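How to Clean a Fabric Sofa Without Leaving Water Rings

49 comments
563 shares

Last updated: December

When we moved to Poddale, my wife and I bought a used sofa from our neighbor Armindo Prata. It was a good sofa, but it had many years of coffee in it. I washed one cushion with a wet sponge and a lot of hope, and I got a big pale ring which was uglier than the coffee. After this I learned to do it slowly, and I want to share the method.

What you need

Two white cotton cloths, a soft brush, a vacuum cleaner with the small nozzle, a bowl, cool water and a little clear dish soap. Do not use colored cloths, the dye can go into the sofa.

First, find the care tag

Usually it is under the seat cushions. W means you can use water. S means only solvent cleaner. WS means both are allowed, and X means vacuum only. If your tag says S or X, please stop reading and call a professional. My method is only for W and WS.

Vacuum very well

Go over the seat two times, in two different directions. Dust which stays in the fabric will become mud when you add water.

Test in a hidden place

Put a little soapy water on the back of the sofa, near the floor. Press a white cloth on it. If color comes to the cloth, do not continue. Wait until the place is fully dry before you decide.

Clean the stain

Mix a few drops of soap in the bowl and make foam with your hand. Take only the foam on the cloth. Press, lift, press again, and move from the outside of the stain to the middle. If you rub, small threads can break and the place will look hairy. Then take the second cloth, with clean water, and press the soap out.

Look closely at the weave before you choose the brush. On dark gray cloth the lines can be very fine.

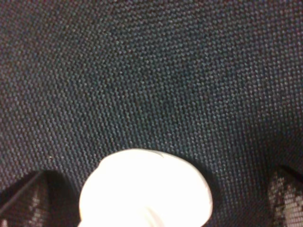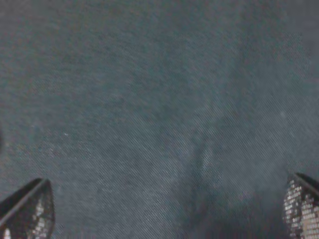 For the brush, a baby hairbrush is enough. Brush lightly while the fabric is still damp, always in one direction, and let it dry with the window open. Do not use a hair dryer on hot – I did this once and the soap dried inside before I could take it out.

If a ring appears the next day, make the whole cushion panel lightly damp, from seam to seam, with a spray bottle. Then it dries evenly and the ring mostly goes away. For old grease I repeat the foam step the next evening.

Contact | Copyright Cevley Home Notes | Back to top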